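Ticket 3000: Badge printer at Brotgate front desk prints everyone's name twice
Opened by: Liette Fortin
Assigned to: Igor Laskowska
Priority: Normal (requester asked for "Extremely")
Status: Closed

Liette Fortin wrote:
Every visitor badge comes out with the name on it two times, one under the other. Paraskevi Makris looks like a law firm. I have turned the printer off and on, and I have also turned it off and left it off, which was the better afternoon.

Igor Laskowska wrote:
Thanks. Is it doubled on the screen preview too, or only on the badge? And which template is picked in Vekham, "Visitor" or "Visitor new"?

Liette Fortin wrote:
Preview is fine. There are six templates and four of them are called "Visitor new." I use the one at the top.

Igor Laskowska wrote:
Of course there are. Please open Settings, then Labels, and tell me the label height. It should say 70. Also attach the log.

Attachment added by Liette Fortin, 11th March

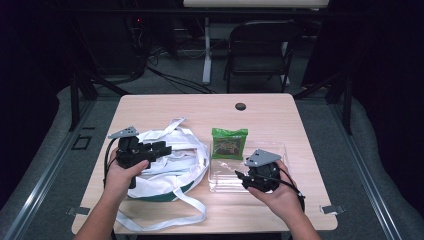 Fig. 1. Light wood-grain table, two black hand-held grippers.

Igor Laskowska wrote:
Got it, and the log came through as well. The log says the label height is 101. The printer thinks it has a much taller badge than it does, so it fills the extra room with the only thing it knows, your visitor. Change it to 70, save, and print one test.

Liette Fortin wrote:
Changed it. Now it prints the name once, but on the back.

Igor Laskowska wrote:
Roll is in upside down. Shiny side faces the lid.

Liette Fortin wrote:
The sticker inside the lid says shiny side down.

Zuzanna Tomaszewski wrote:
Jumping in from Facilities. That sticker is from the old Pomavitz printer. I moved it over so it wouldn't get lost.

Igor Laskowska wrote:
Please let it get lost.

Liette Fortin wrote:
Flipped the roll. One name, on the front. Paraskevi is a single person again.

Igor Laskowska wrote:
Deleted three of the "Visitor new" templates and renamed the last one "Visitor." Closing.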